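Urkbridge Forum invites the region to talk trade, and to be heard while doing it

URKBRIDGE, June 23, 2020 - The Urkbridge Forum on Trade and Public Life is very pleased to announce that registrations are now open for its December gathering, a two-day programme of talks, hearings and long lunches about who advises our governments on international business, who pays for that advice, and how the rest of us might get a word in.

The forum has grown a good deal from its beginnings in the back room of the Mostico Hotel, when the whole event fitted around one table and the tea ran out before the second speaker. Last year 610 people came through the doors of the Nuravholm Centre, and this year the organisers have planned for 800, with 400 of those places set aside for people watching and asking questions from home. We know that plenty of our friends are unsure about travel at the moment, and we would much sooner have you with us on a screen than not at all.

The centrepiece will be a public hearing on former ministers who take up advisory work after leaving office. It's a subject that gets people going on talkback radio and then tends to slip away again, and the forum would like to give it a whole afternoon. Former office holders, business owners, union members and ordinary ratepayers have all been asked to speak, and every speaker will be asked to say at the start who, if anyone, is paying them.

"I've sat through a great many panels where everyone on the stage had already had dinner together," said forum director Menaka Dewan. "They were lovely dinners, I'm sure, and some of those people are good company, but it does make for a sleepy sort of debate. We want the dairy farmer and the freight clerk up there too, and we want them to have as long at the microphone as anybody with a title."

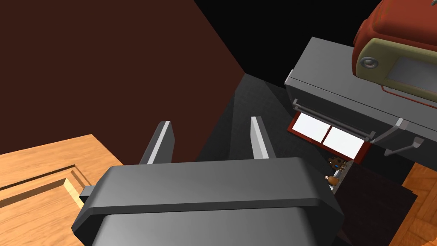

Ms. Dewan said the programme would also make room for the quieter side of trade policy, including a morning session on how small exporters can read an agreement without hiring a lawyer, and an evening conversation on whether the big overseas summits still earn the attention they get.

The second day opens with the Sheikh Lecture, given this year by Relu Pop, a trade historian who has spent much of his working life reading the minutes of meetings that most people were glad to get out of. Mr. Pop will speak on the revolving door between cabinet and the boardroom, and has promised to take questions for as long as there is someone left in the hall to ask them.

"People often tell me they don't know enough to have an opinion on globalization," Mr. Pop said. "Then they'll talk to me for half an hour about what happened to the cannery in their town, and it's some of the best evidence I hear all year."

Entry is free to residents of Urkbridge and the surrounding district. Visitors from farther afield are asked to make a donation if they can manage one, and students are welcome at no charge. Written submissions to the hearing can be posted or dropped in at the Nuravholm Centre front desk, and handwriting is perfectly fine.

Media inquiries: Forum Office, Nuravholm Centre, Urkbridge. Interviews with Ms. Dewan and Mr. Pop can be arranged on request.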